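Cauã Bragança
Dec 1, 2018

Every June the subscription box people email me, and every December they email me again. This time it's Forik, "coffee picked for your mood." 1/8

I took the mood quiz. Then I took it again with the opposite answers. Same bag both times, a medium roast from Meireles that I can get at the corner store for less.

They say their panel of 100 tasters agreed 100 percent. Have you ever met two coffee drinkers who agreed on anything? Who were these people?

Also, "952 flavor notes." Name thirty. I'll wait. My bag said plum, cedar and "Sunday." Sunday isn't a flavor.
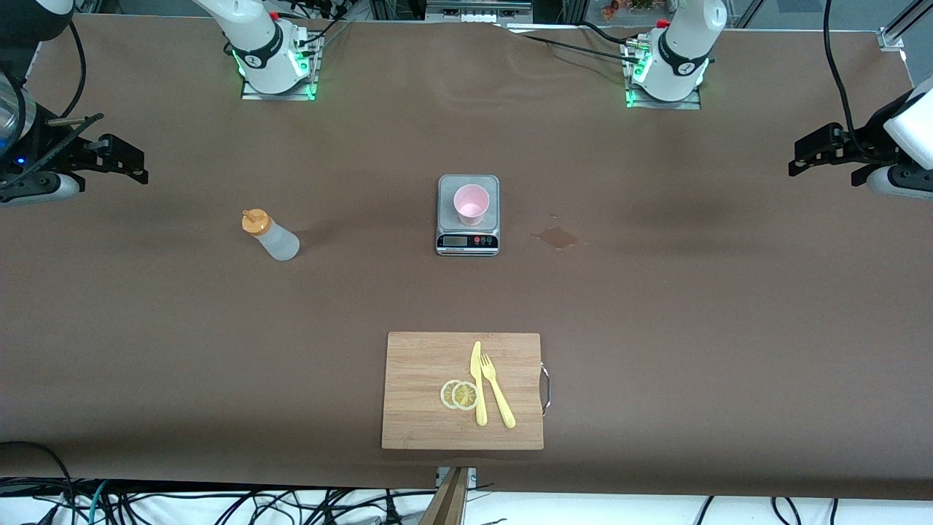 And the roast date. Muveck, who I've complained about plenty, at least stamps one on the bag. Forik prints "best enjoyed fresh," so I wrote and asked when mine was roasted. Got a reply thanking me for my passion.

A few of you told me to try Ikine instead. I looked. Same quiz, different font. You still have to phone them to cancel, and the line closes at 4.

Fine, the coffee was okay. I drank all of it. I just don't see what the quiz did for me, or why it needed my birthday.

If anybody has gotten a different bag out of that quiz, post the label. I'd like to be wrong on this one. Going out for a bag of the corner store stuff now. 8/8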